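Bread First at Plakeo

A small dining room builds its menu from the oven outward.

Dinner at Plakeo starts with a decision most restaurants leave for last. Before the fish is ordered or the vegetables are cut, the kitchen settles on the bread. Everything else on the night's menu has to go with it.

The restaurant opened in December in a former shoe repair shop, with 77 seats and one deck oven. The chef had spent years baking at Karras, a wholesale bakery across the river, and wanted a dining room where the loaf was treated as a course. It arrives alone, sliced thick, with salted butter and a dish of pickled carrots.

The dough takes two days. It is mixed in the afternoon, folded three times and left in the cooler overnight. Flour comes from Nitard, a mill that grinds to order and delivers every other week. The kitchen went through 1,900 pounds of it in the first season, more than the walk-in was built to hold.

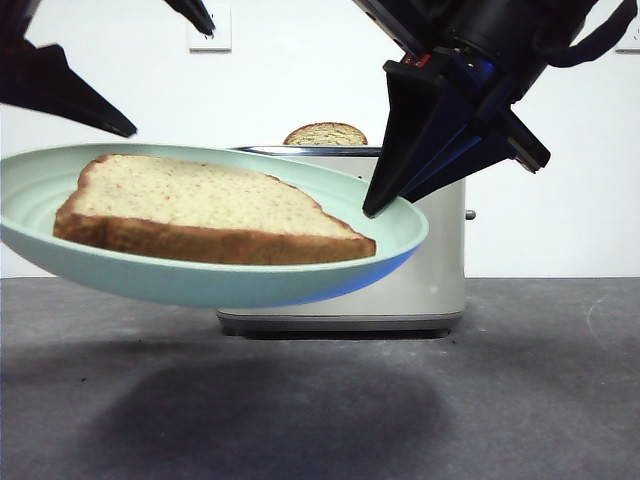 What Comes After

The rest of the menu is short. A bean stew with smoked onion has stayed on since opening, mostly to give people something to drag a crust through. Roast chicken comes over yesterday's loaf, torn up and soaked in the drippings. Dessert is a bread pudding or whatever fruit is good.

Prices are fair for the neighborhood, and the wine list leans on bottles from Teramitz, a local importer. The summer menu begins 7th July, with tomatoes in nearly every dish. Walk-ins are seated at the counter, where the oven keeps things warm.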